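Soler Fund, Small Archives Program
Progress report, period 2
Grantee: Wekudska Local History Archive
12 January 2025

Summary

We have cataloged 3,703 postcards, which is most of them, and we have spent less than you gave us, which we understand is unusual enough to mention in the first paragraph.

Cataloging

The collection arrived sorted by the donor's own system, in which "Lakes" and "Lakes, good" were separate boxes. We kept his order in the records and used a saner one on the shelves. A further 516 cards have no place name, no stamp and no message beyond remarks on the weather. These are listed under "Unidentified" with the weather noted, in case a future scholar of drizzle comes looking.

The Dakix catalog software now does what we were told it did when we bought it. Moving the old records across took 10 weeks against a plan of five. Most of the delay was dates: the old index had four ways of writing a year, and one of them was "before the bridge." There have been two bridges.

Storage

All cards are out of shoeboxes and into acid-free sleeves. The Zarnex shelving is up. It was delivered with five shelves too few and a great many brackets too many, and the supplier has agreed to correct the first of these. The damp reading in the back store has stayed within limits since the gutter was repaired. The gutter was not in the budget and we have not charged it to you.

Public access

The reading room opens two afternoons a week. Demand is steady, chiefly from people hoping to find their grandmother's house and to be told it was bigger. The traveling display went to the library and came back with all its panels and one extra, advertising a yoga class.

Budget

Sleeves came in under estimate and software training came in over. We ask to move the difference from one line to the other. A revised table is attached.

Next period

Finish the foreign cards, put the first batch of records online, and hold the open day in May. We still need a decision from you on whether the printed guide may run to a second color.

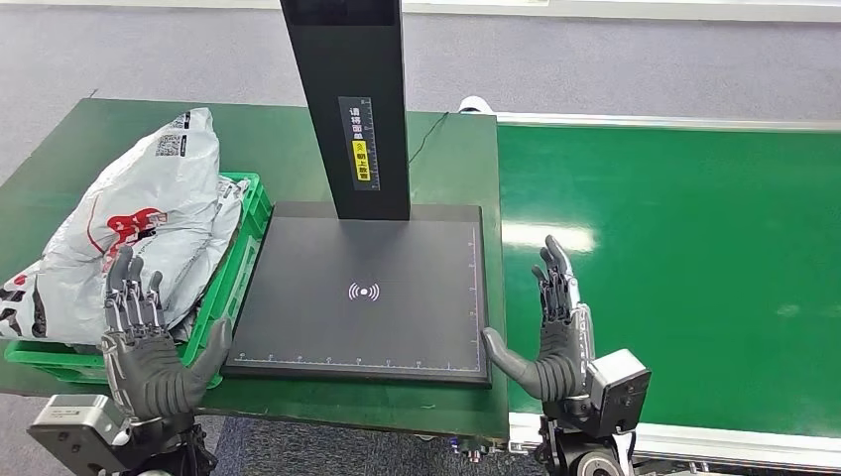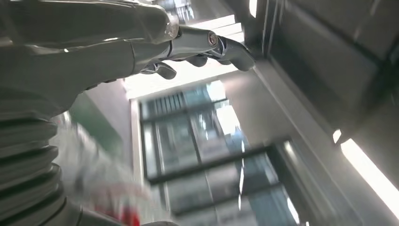
Both photos: robotic hand, fingers up.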